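Flistitow Set-up Guide
Section 6: Teaching a task by hand and by remote control
Revised 2019-03-05

Before you start

You should have finished Section 5 by now, which means both arms are bolted down, both grippers open and close on command, and you have found the emergency stop without needing it. If any of those is untrue, go back. Section 5 is short and has a diagram.

The Flistitow learns from recordings. You do the task, it keeps the joint positions and the wrist camera views, and after enough of these it tries on its own. It will copy your good habits and your bad ones with equal devotion. If you scratch your nose between steps, take your hands off the controls first.

6.1 Choose a teaching mode

Hand guiding. You hold the arm by the wrist and push it through the motion. Good for slow work with one arm. Tiring after an hour, and the arm never thanks you.

Remote control. You drive both arms from the paired Rey handles. Good for anything that needs two grippers at once, such as steadying a carton.

You can switch modes between recordings. Do not switch in the middle of one. The software permits it, and we are looking into why.

6.2 Set up the packing task

Carton packing is the task most people teach first, and the starter file assumes it. Keep the arms in Hold while anyone's hands are on the table.

1. Clear the table of everything that is not part of the task. Coffee is not part of the task.
2. Fold the top flaps of the carton down so that they meet in a straight line.
3. Put the carton near the center of the table with the seam running front to back.
4. Bring one gripper up to each side, with the fingertip pads facing the cardboard. Leave a small gap. Contact comes later, under your control.
5. Select Hold and wait for the tone.
6. Start the tape on the seam by hand. The starter file does not include picking up the roll, a skill that Pisenness firmware is still working up to.

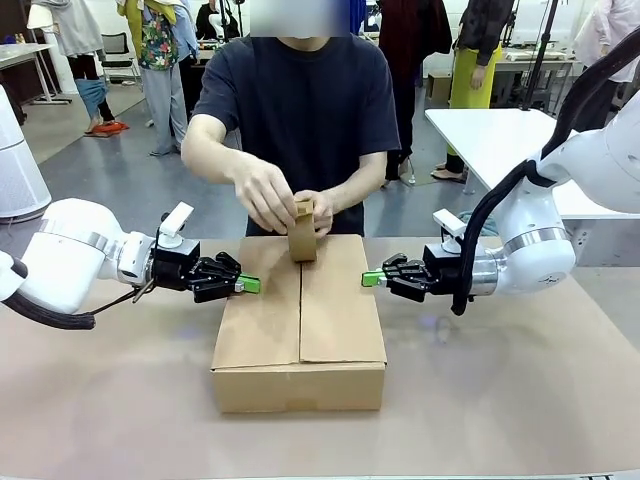
Fig. 6-2. Starting the tape on the center seam, arms at either side of the carton.

7. Step back, pick up the Rey handles and select Record.

CAUTION: Hold keeps the arms where they are. It does not make them soft. Anyone who leans on a held arm will come off second best.

CAUTION: Check the cables on both arms before each session. A loop that looks generous at rest can go tight when the elbow lifts.

6.3 Record

1. Close both grippers in toward the carton until the pads touch. Stop there. Cardboard gives up sooner than you expect.
2. Carry out the task at about half the speed you think is sensible.
3. When the task is done, open out to the starting gap and pause for 2 seconds. The pause marks the end of the recording.
4. Press Keep or Discard. If you had to think about it, press Discard.

Repeat until you have at least 33 kept recordings. Shift the carton slightly each time. A robot taught on one exact spot will tape that spot forever, carton or no carton.

NOTE: Discarded recordings are really gone. There is no bin to fish them out of. This was requested by users, who then asked for a bin.

6.4 Check what you recorded

Open the session in Flulix and play it back at double speed. You are looking for three kinds of trouble: long stretches where nothing moves, sudden jerks, and a wrist view blocked by your own sleeve. Remove those recordings even if it hurts.

Our applications engineer, Raffaele Villa, kept all 174 recordings from his first session, including the one where he answered the phone. The arms learned to stop partway along the seam and wait. They did it very well.

6.5 If something goes wrong

No tone after selecting Hold: the arms are still settling. Keep your hands away until you hear it.

Handles feel swapped: they are. Exchange them, or use Swap Sides in the Rey menu.

Error 2 on starting a recording: one wrist camera is not reporting. Reseat its plug at the gripper end, then restart the session.

Arms drift during Hold: stop the session and repeat the zeroing steps in Section 5. Do not teach around the drift. Units shipped before November may also need the firmware update in Appendix B.

Go on to Section 7 to train from your kept recordings. Leave the carton where it is.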